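The Case for Keeping Paper Forms at the Public Counter
By Ehsan Salehi
September 2024

Public offices across the country are closing their paper application desks. The reasons given are sensible ones: online forms are cheaper to process, harder to misplace and easier to search. The Kolten Institute supports the move to digital service in general. It does not support the removal of paper as a choice, and the town of Ghasemi shows what that removal can cost.

In June the town ended paper applications for its home heating grant. Residents were directed to a website and, if they had trouble, to a telephone line. The grant is small, and most of the people who qualify for it are older or have recently lost work. Of roughly 3,000 households that had applied on paper the year before, 139 wrote to the town clerk to object. Letters of that kind should be taken seriously, as a person who cannot manage an online form is also unlikely to send an online complaint.

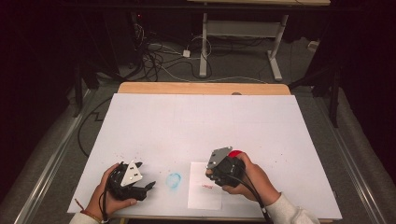 A small sheet of paper with a faint red mark, beside a smudged blue circle.

A paper form has practical strengths. It can be taken home, read twice and set aside until a missing document is found. It can be filled in by a daughter or a neighbor while the applicant answers aloud. It does not expire after 20 minutes of silence, and it does not require an e-mail address. The clerk who receives it across a counter can point to an empty box before the applicant has left the building.

Those who favor a single digital channel argue that running two systems is wasteful. Nima Asadi, writing for the Inivora Policy Review, has put this view with care, and he is right that double entry takes staff time. But the cost of the second channel should be set against the cost of eligible people who give up -- a figure that very few offices record. Until they do, the savings they report are incomplete.

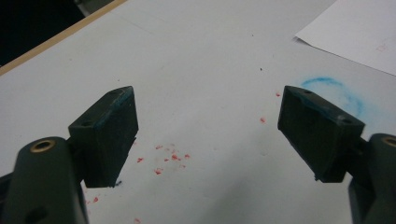
Should an office that keeps paper forms also keep its online system?
Both should remain, with the same questions, the same deadlines and the same standing, so that no applicant is placed at a disadvantage by the choice.

The Institute therefore recommends that any office planning to withdraw a paper form first publish the number of people who used it in the past 2 years, and that blank copies stay available at libraries and post offices. Ghasemi will review its decision before the next heating season. We hope that the counter will be open again by then, and that other towns will read the clerk's letters before they print their own notices.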